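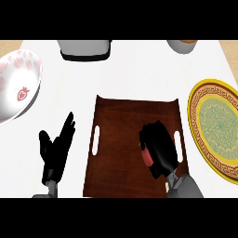

**Isauro Aguirre** is a television actor and radio presenter, best known for the role of the young doctor in the serial drama *Arkmont* and for the evening talk program *Zesico Hour*. He began his career as a child performer in commercials and moved to adult roles at the age of 17.

## Early life and career

Aguirre grew up in the harbour town of Jovmont, where his mother taught singing and his father repaired pianos. He was the youngest of four children. His first work before a camera was a commercial for a local brand of biscuits, in which he had one line. After it he appeared in 11 more commercials, and in several of them only his voice was used.

His first drama role came in *The Delić House*, a family series about three generations of tailors. He played the grandson during two seasons and left when the story moved ahead by ten years and the character was given to an older actor. Aguirre has said in interviews that he learned of this change from the script, and that he was disappointed for a long time.

## Arkmont

The producer Abundio Camacho saw him in a school theatre and invited him to audition for *Arkmont*. The part was at first planned for six episodes. Letters from viewers were favourable, and the writers kept the character until the end of the series. The storyline in which the doctor loses his hearing is usually named by critics as his best work, although some of them found the last episodes too slow.

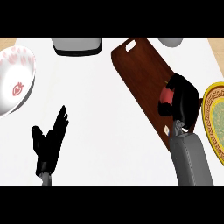
During the filming of the third season he injured his left knee – the hospital scenes were then rewritten so that he could sit in most of them. He returned to normal work in April, shortly before the season was finished.

## Radio

Aguirre started to present *Zesico Hour* as a replacement for one month and stayed as the permanent host. The program combines music with conversations about everyday habits of performers, such as sleep, voice care and preparation before a premiere. A live edition from the Jovmont theatre was attended by nearly 1,000 people, and the recording was later broadcast in two parts.

## Public image

Aguirre seldom speaks about his family life. His fan club, founded by students during the second season of *Arkmont*, has 3,775 registered members and publishes a small magazine twice a year. He writes a short column for it, mostly about books and old films.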